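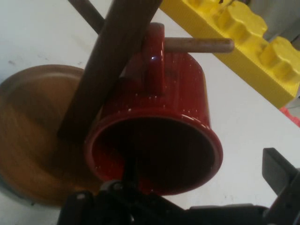

Red mug on the peg of the mug tree, seen from the wrist camera.

Gimico Handset teaching kit: three months of use

I bought the Gimico Handset kit in September and have used it most working days since then. It is a way of showing a robot arm a job by doing the job yourself with a hand controller, while the arm copies you and the kit records everything. You do it a number of times, train on the recordings, and then the arm tries it alone. I run a small workshop that builds sorting and packing stations, and I wanted to know whether a kit at this price could replace writing each movement out by hand.

The price was £1885 with the controller, the wrist camera, the mounting plate and the software licence. The arm and gripper are not included. Mine is a Drillov arm bought second-hand, and you should check the list of supported arms before ordering.

Setting up

The mounting plate fitted first time. The camera cable is too short. With the arm stretched out it pulled tight against the elbow joint, and I ended up buying a longer one from Fahy. Calibration took most of a morning. The manual covers it in two pages and leaves out the step where you have to restart the software after setting the grip limits. Treasa Flanagan at Gimico support answered my email the same afternoon and cleared that up.

Using the controller

The controller is shaped like a thick torch with a trigger. You move your hand and the arm follows, and the trigger closes the gripper. There is a dial for scaling, so a large hand movement can become a small arm movement. I left it on half speed for nearly everything.

It is comfortable for twenty minutes and tiring after that. The weight is all at the front. There is a small delay between hand and arm, which you stop noticing on simple jobs such as picking up a block. On anything fiddly you do notice it, and you learn to stop, wait and then make the next move.

The mug job

My main test was hanging a mug on a wooden mug tree. It sounds easy and is a good way to find out what a kit like this can do. The handle has to go over a peg not much narrower than the gap, and the mug must be tilted before it goes on. If you come in too low you push the whole tree over. A glazed mug also gives the gripper very little to hold on to, although the ribbed one I used was better than a smooth one.

I recorded 427 demonstrations over several weeks. Terence Treloar, who works with me, did a good part of them. We found that his recordings and mine did not mix well at first. He brings the mug in from the side and I come down from above, and the first trained version hesitated between the two. We agreed on one approach, deleted 17 of the messiest recordings and trained again. The result was clearly better. I would settle on a method before starting if I did it again.

We also moved the tree between recordings and left a few other things on the table, so that the arm would not depend on a bare white surface. The early recordings were all done with the tree in one spot, and the arm trained on those reached for that spot wherever the tree was.

It now hangs the mug more often than not. When it fails, it is nearly always at the peg. The handle touches the tip, the arm keeps pushing, and somebody has to press stop. The controller gives you no feeling of contact, so the person teaching is working by eye, and I think this is where the trouble comes from.

The camera

The wrist camera is the best part of the kit. It is small and light, and it shows the peg and the handle together at the moment you need to see both. Shiny glazes do throw bright spots, and under our strip lights I had to turn the exposure down. The lens picks up dust, so wipe it before each session.

The software

Recording is simple: one button starts and stops, and a second one throws away a bad attempt. Playing recordings back is slow. You cannot trim the start or the end of one, so if you stood there thinking for five seconds, those five seconds stay in. An update is promised.

Compared with the Skallness kit

I borrowed a Skallness kit for a week. With that one you take hold of the arm and guide it with your hands. It is more natural and you can feel the peg, but your hands get in front of the camera and a heavy arm wears you out. For large, simple movements I would choose the Skallness. For small work seen close up, I prefer the Gimico.

Verdict

I am keeping it. The camera and the recording are good, the cable and the manual are poor, and the controller needs some patience. Four out of five.

Posted January 12, 2019

Search this site Enter keyword Go

Contact us | Copyright 2019, all rights reserved | Back to top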